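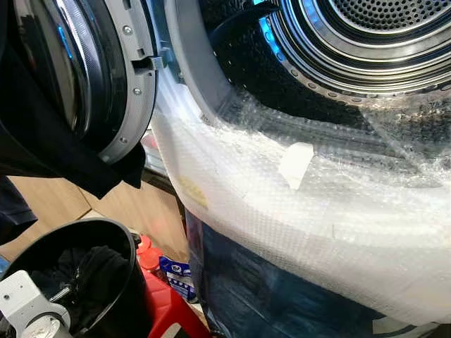

5 Arbeitsplatz an der Waschmaschine einrichten

Stand: Montag, 6. August 2018. Bearbeitet von Kirsten Bech, Werkstatt Losbridge.

Dieser Abschnitt setzt voraus, dass der Arm nach Abschnitt 4 montiert ist und die Steuerung Skata ohne Fehlermeldung startet. Die Maschine bleibt während der Einrichtung leer und ohne Wasser.

5.1 Maschine und Umgebung vorbereiten

1. Wasserhahn schließen und das Programm am Gerät auf Aus stellen.

2. Luftpolsterfolie unterhalb der Türdichtung über die Gerätefront legen. Die Folie darf nicht in die Öffnung ragen und die Tür beim Schließen nicht berühren.

3. Folie mit weißem Klebeband fixieren. Kein Klebeband auf die Gummidichtung kleben.

4. Tür bis zum Anschlag öffnen. Der Verschluss an der Türkante muss frei zugänglich sein, die Schrauben daneben bleiben fest.

5. Eimer links vor die Maschine stellen, sodass der Greifer den Rand von oben erreicht. Wir nehmen einen schwarzen Kunststoffeimer. Bei einem durchsichtigen Eimer die Erkennungsschwelle in Skata neu einstellen.

6. Wäsche locker in den Eimer legen. Für die ersten Durchläufe nur kleine Teile ohne Reißverschluss verwenden.

Hinweis: Dunkler Stoff in einem dunklen Eimer wird schlechter erkannt als heller. Wer mit dunkler Wäsche arbeitet, stellt die Belichtung der Kopfkamera zwei Stufen höher und prüft das Bild vor dem Start.

Vorsicht: Waschmittel und Reiniger gehören für den Testbetrieb verschlossen. Stehen sie im Arbeitsbereich, müssen sie in Skata als Hindernis eingetragen sein.

5.2 Positionen anlernen

1. Not-Aus in Reichweite legen und einmal auslösen. Der Arm muss sofort stehen bleiben.

2. Not-Aus entriegeln und in Skata den Modus Handführung wählen.

3. Greifer über die Eimermitte führen und als P1 speichern.

4. Greifer vor die Trommelöffnung führen und als P2 speichern. Zur Dichtung mindestens 5 cm Abstand halten.

5. Greifer in die Trommel führen und als P3 speichern. Die Trommelrückwand darf nicht berührt werden.

6. Zwischen P1 und P2 einen Zwischenpunkt setzen, der um die offene Tür herumführt. Ohne diesen Punkt fährt der Arm die kürzeste Strecke und kann gegen den Türring stoßen.

7. Geschwindigkeit auf 16 Prozent begrenzen und den Ablauf ohne Wäsche abfahren.

Vorsicht: Während der Fahrt nicht in die Trommel und nicht zwischen Tür und Gehäuse greifen.

5.3 Häufige Fehler

Ein Wäschestück bleibt an der Tür hängen: Ablauf anhalten, Stück von Hand abnehmen, Zwischenpunkt weiter von der Tür weg setzen.

Farbstich im Kamerabild: Den Weißabgleich fest einstellen. Das blaue Licht in der Trommel bringt die Automatik durcheinander.

Meldung 39 (Greifer schließt nicht): Stoff zwischen den Greiferplatten entfernen und die Referenzfahrt wiederholen. Tritt die Meldung erneut auf, Valdemar Hafþórsson Bescheid geben und den Arm stromlos lassen.

Die gespeicherten Punkte gelten nur für diese Aufstellung. Wird die Maschine oder der Sockel verschoben, ist 5.2 vollständig zu wiederholen.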